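Home | Features | Interviews | Archive | Contact

Keeping the label on: Awuor Ogola on marking stored samples

28 January 2022

Awuor Ogola manages the soil and sediment store at Grillau, where 2241 jars sit on steel shelving in an unheated building. She took over the store in May, and her first task was an audit of the labels. Over 100 could not be read.

"The contents were fine," she says. "The jars were sealed and the weights matched the register. But a jar with no number is waste."

Most of the failures had the same cause. Labels had been written on a damp surface, or on a lid that someone had wiped with alcohol and not left to dry. The ink sat on a film of moisture and came off with handling. Ogola now requires a dry cloth, a wait of two minutes, and a second label on the body of the jar.

"The lid label is a convenience," she says. "Lids get swapped. The body label is the record."

She is less strict about adhesives than her predecessors were. The store used a freezer-grade stock from Tokarz for years, at a higher price, although nothing at Grillau is kept frozen. Ordinary paper labels under clear tape have held up as well in her checks — with the tape running past the paper on all four sides.

Numbering was the longer job. Three older collections, including the one transferred from Sumcombe, each began at 1. Ogola added a site prefix and left the original numbers alone, so that field notebooks could still be matched to jars.

"Renumbering looks clean on a spreadsheet," she says. "Then someone opens a notebook and nothing agrees." 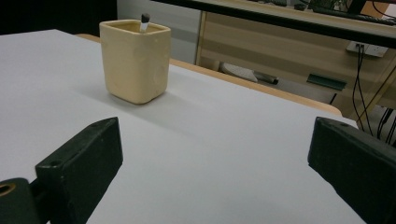
Eugénie Barbier would go further and drop handwriting altogether, on the grounds that printed codes can be checked by a scanner and a person's sevens cannot. Ogola accepts the point for new material. For jars already on the shelf she prefers a number that can be read without equipment, and she has budgeted for 12 boxes of blank labels to finish the work.

The next audit will cover the lower shelves, where the oldest jars are.

Related items
Shelf loads in unheated stores
The Worunmont register: what was kept
Dorian Lemaire on drying cabinets
Choosing a jar closure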